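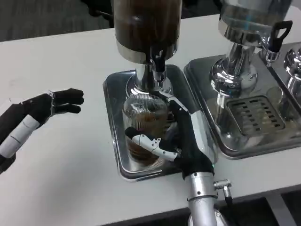

Issue 63, page 10

The Night Boat to Horngate

Late. Of course late. She ran the last bit with the case banging on her leg and the ticket in her teeth, and the man at the barrier just waved her on, didn't look, could have been anyone.

Catura behind her, all lit up. Sixteen years of it and she'd packed in an hour. Left the kettle. Left the good coat, stupid, in July you don't think of coats.

The boat was called the Parri and smelled of diesel and wet rope. Benches along both sides. She took one by a window and put her feet on the case so nobody would take it, and then the engine started and her teeth buzzed and that was that. Gone.

Cabin 279, it said on the ticket. She hadn't the nerve to go and find it. If you lay down you might sleep, and if you slept you'd wake up there.

Her sister's letter was in her pocket. One side of paper. Dad is poorly, come if you want. Not come. Come if you want. She'd read it standing up at the sink, then again on the stairs, then again on the tram with some boy's elbow in her ribs. If you want! As if wanting had ever been the thing between them.

What she wanted was a coffee. The hatch was shut till five. 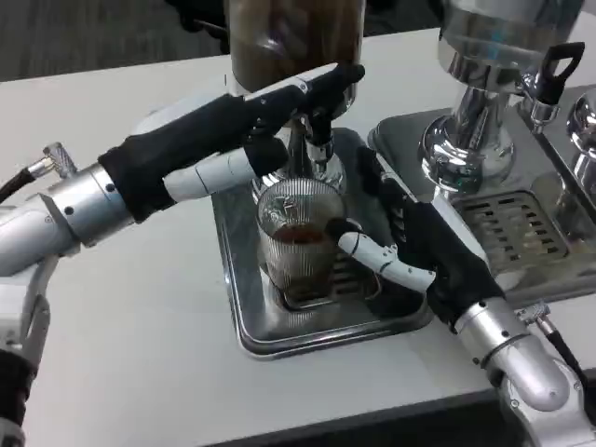

Two: The Hatch

Five o'clock and a queue already. Lorry drivers mostly, and a woman with a baby asleep down her front like a bag of flour.

Black, please. No, nothing to eat. Well, a bun.

The old man behind her said was she from Horngate, she had the Horngate way of saying bun. She said no. Then she said yes, a long time ago, up past the Sustenen works, and he nodded as if he'd won something.

They shut it, he said. The works. Flats now.

All of it?

They kept the chimney.

She carried the cup back and it slopped on her hand, and she sat looking at the sea going from black to grey. Her father had worked under that chimney. Number 3142 on his brass tag, he used to let her polish it with her sleeve. Came home white with dust, washed at the yard tap winter and summer, wouldn't have hot water, said it made you soft. And the night she left he'd stood at that tap with his back to her, water running, running, and she'd waited for him to turn it off and say something. He hadnt. She'd caught the bus.

So what do you say. Sorry I'm late. Sorry, the boat. You look well, when he won't.

The bun was stale. She ate it all.

Land, someone said, and everybody got up much too soon and stood with their bags in the aisle, swaying. She stayed put. Through the salt on the glass, a bit of hill, a crane, the chimney with nothing round it. Smaller then she remembered.

And on the quay, well back from the ropes, her sister in a yellow mac. Beside her a chair with wheels. A blanket, a cap.

She got her case down the ramp somehow. He had his back to the water. Then he put a hand on the wheel, pushed, and began, very slowly, to turn round.

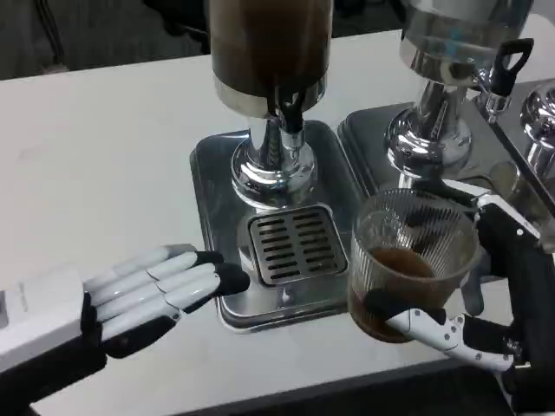 Coffee or tea, dark brown, before the crossing.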